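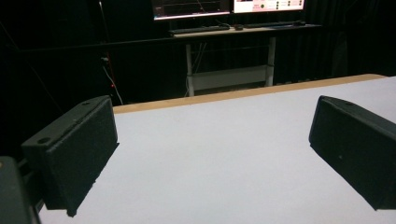 A wide white tabletop.

The long table is coming back to Stirnenville. For many years the cafés in the old town bought small round tables for 2 people, and guests sat with their backs to each other. Now the owners ask for something different.

At Kırmızıgül, a soup restaurant near the station, the whole room has one table with 40 seats. You take the free place, and you say good evening to whoever is beside you. I was shy the first time – in my country we do not talk with strangers when we eat – but the bread basket must be passed, so the talk begins.

In Deltby, the next town, a street dinner in June had 538 guests. The organizers expected 200, and the soup was finished before eight o'clock. People went home to bring cheese, pickles and cold potatoes, and they stayed until midnight. Next year the dinner moves to the market square.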